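Section 3. Planning and budgeting before you order

Please read this section with a cup of tea before you send anything to Hevdale, as most of the money people waste on a first arm is wasted in the week before the order goes in. Prices were last checked on 5/12/22.

3.1 Write down the jobs you want done, in ordinary words. "Pick small things up off a low table" is plenty.

3.2 Measure the floor where the base will stand, then measure the reach to the furthest thing you want picked up. Do this twice — Nuno Caldeira on our planning desk will ask for both sets of numbers.

3.3 Set out your budget on the Rodel sheet. Allow 617 for the two-fingered gripper, 510 for the floor mat and fixings, and 500 for the first year of servicing. The arm itself is quoted separately.

Note: prices are in pounds and leave out delivery.

3.4 Ask for a simulated trial of your room before you commit. It costs far less than moving a real base, and you can change the furniture as often as you like! 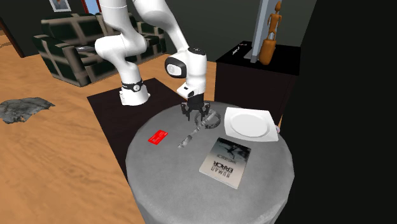
Choose objects of the sort you really have lying about, flat ones and thin ones especially, as a card or a paperback asks rather more of two fingers than a nice chunky block would. If the trial leaves you in doubt, add a line for spare fingertips.

Caution: a knife may be used in the simulated trial, but leave sharp things out of your first sessions with the real arm.

3.5 Send the finished sheet to Idalina Sequeira at the Britwood office, who will return a written quote. Keep your copy, for you will need it again in Section 4.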